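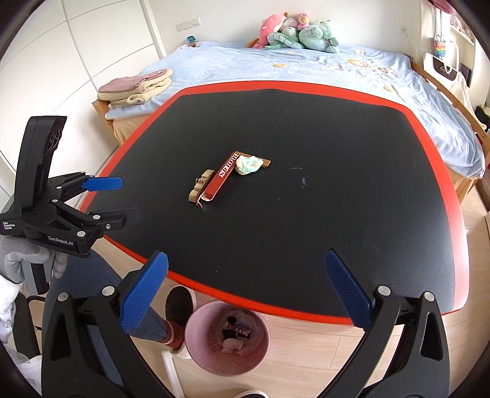
Khôi Trình asked at the first review why a written code was needed for tidying a table, given that any adult can be trusted to do it properly, and whether the project would end up recording people obeying rules instead of people tidying. The question was entered in the minutes and the group was asked to answer it in its final report.

Draft Working Rules for Recording Household Tasks with Hand-held Grippers
Student project report, Dilta programme
Submitted 21/05/2022

1. Purpose

The project was set up to write, try out and revise a short code of practice for students who record household tasks with hand-held grippers. The recordings are meant for training robot arms. The code covers the work of the operators and the treatment of the room. It does not deal with the design of the grippers or with the training software, both of which fall under the parent project, Vivley.

Before the project began, each student pair worked in its own way. Some pairs cleared the whole table before starting, others left it as found. Some put dropped items back and went on, others stopped the recording. The results were stored in one folder under one label, and the staff who later checked them had no means of telling one habit from another.

2. Material examined

The Vivley archive held 3064 recordings when our work started. From these we took two sets. Set A consists of 1000 recordings made before any rules were in force. Set B consists of 1000 recordings made under the second draft of the code. Two hundred would have been easier to manage, and the first plan gave the figure as 200, but our supervisor pointed out that tasks such as wiping and sorting would hardly have appeared in a set of that size.

Each recording was read against a check sheet by one student and then by another who had not seen the first sheet. Where the two sheets differed, the recording was watched again by both. The check sheet is kept with the Giáp papers in the department office and may be copied.

3. The rules as adopted

3.1 Consent. The person who lives in the room signs before any equipment is brought in. The form names the room, the task and the surfaces to be used. Belongings outside the task area may appear in the background, and the form must say so in plain words. The resident may withdraw any recording afterwards and need not give a reason.

3.2 Before recording. Letters, medicine, bank cards and photographs of people are put out of view by the resident. Students do not open drawers or cupboards. Charging cables are kept off the walking area. Both operators agree aloud who will reach across the table and who will work from the near side.

3.3 Gloves and sleeves. Loose cuffs are tucked in or held back from the moving links. Gloves must fit closely enough for the handle to be felt through them. An operator who cannot feel the handle well changes gloves or does the task without them.

3.4 Two operators at one table. When two people record together, neither gripper passes beneath the other. If both operators go for the same item, the one who spoke last withdraws. Jaws are opened fully before the tool is moved away from the table.

3.5 Waste. Wrappers, opened boxes and similar items are treated as the resident's property until the resident has said they may be thrown away. A bin used in the task stays on the floor where both operators can see it without turning. Nothing sharp and nothing made of glass is used in waste tasks.

3.6 Mistakes. A dropped item is left where it falls until the operator has looked at it, and is then picked up with the gripper if this can be done safely. The recording continues. It is marked "dropped item" on the sheet and kept. Recordings are stopped only for injury, damage or a request from the resident.

3.7 After recording. The room is put back in the order the resident asks for. The surface used is wiped. Pads are cleaned with a damp cloth and checked for bits of paper or fibre.

4. Findings

The clearest change between the sets concerns rule 3.6. In Set A, stopped recordings were common and most bore no note of why they had been stopped. In Set B nearly all had a note, and several tasks that would once have been thrown away were complete from start to finish, including the recovery of a dropped item. The Vivley staff told us that they value such recordings, as a robot arm will drop things too.

Rule 3.4 gave the most trouble. The first draft said that the operator nearer the item had priority. Pairs found it hard to judge who was nearer, and in soft or tangled items — scarves, hair bands, ribbon — both could be equally close to different ends of the same thing. The present wording was proposed by a pair working in the Broler hall of residence and has been used without complaint, though it does oblige people to speak, and some of them dislike hearing their voices on the recording. We have asked whether sound can be left out.

Rule 3.5 was added after a resident objected that a gift box had been binned. The box was recovered. The sheet now has a line for the resident to initial before any waste task.

We found little change in the time taken per task. Setting up takes longer under the code, and pairs doing their first session under it often read the whole text aloud, which was not intended.

5. Reply to the question raised at the first review

The group accepts part of the objection. A rule that told operators how to grasp an item, or in what order to clear a surface, would have shaped the very movements the recordings are supposed to capture. Two such rules stood in the first draft, one on working from left to right and one on lifting small items before large ones. Both were removed. What remains concerns consent, safety, shared space and note-keeping. We hold that trust in adults is not enough for these matters — the gift box was thrown away by two careful people who had each assumed that the other had asked.

6. Limits

All rooms were student bedrooms or shared kitchens. No recordings were made with children present or with residents who use a wheelchair, and the rule on table positions would need to be looked at again for such cases. The two sets were recorded by partly different people, so practice may explain some of the change we report.

7. Matters outstanding

The wording on background belongings in rule 3.1 is with the ethics office. A translation of the consent form has been requested by two residents. The code is due for revision in November, when the next student group takes over the check sheets, and comments on rule 3.4 in particular should reach the Dilta office before then.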